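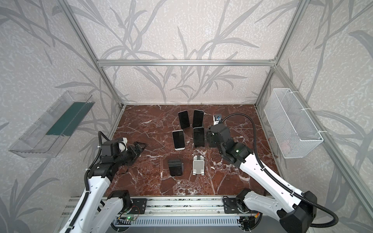

Four phones, all of them blank for once.

I gave up my phone on Sundays in the spring, mostly to win an argument with my sister. She said I couldn't last until lunch. I lasted until ten past nine, when I wanted to know if you can freeze leeks (you can, slice them first) and had looked it up before I'd even noticed what my thumb was doing.

The second Sunday went better, and by the third I'd roped in half of Cusside. Well, eight of us. We met at Bleddyn James's house with a pot of soup and no plan at all, and I can't tell you how odd it was to disagree about the name of an actor and just have to leave it there. We still don't know! Bleddyn thinks it was the man from the submarine film. I think he's wrong.

What surprised me was how much I'd handed over without thinking. My alarm, my shopping list, the bus times, my mum's number, which I'd known by heart at 13 and now had to ask her for. I bought a paper diary and a very ugly clock from the market, and the clock ticks so loudly that it lives in the airing cupboard.

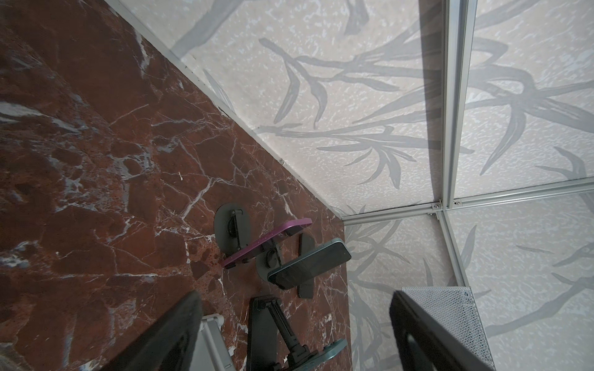
Kumudini Samarakoon told me she'd found the whole thing miserable for a month and then, one wet afternoon, read two thirds of a novel without getting up. She hasn't gone back, although she does keep the landline plugged in now so her son can get hold of her.

Dilwyn Meredith dropped out after 2 weeks and I don't blame him. He likes the football scores as they come in, and he was getting them off the neighbours over the fence anyway – shouting, mostly.

I've had my own lapses. There was a christening where I took photos from start to finish, and a long Sunday with flu when I watched people restoring old chairs until it got dark. I don't count those, though my sister does.

December will be the real test, with trains to book and everyone's plans changing by the hour. Nerys Prothero has offered to write all our numbers on a card for each of us to keep in a coat pocket. Mine's already got soup on it.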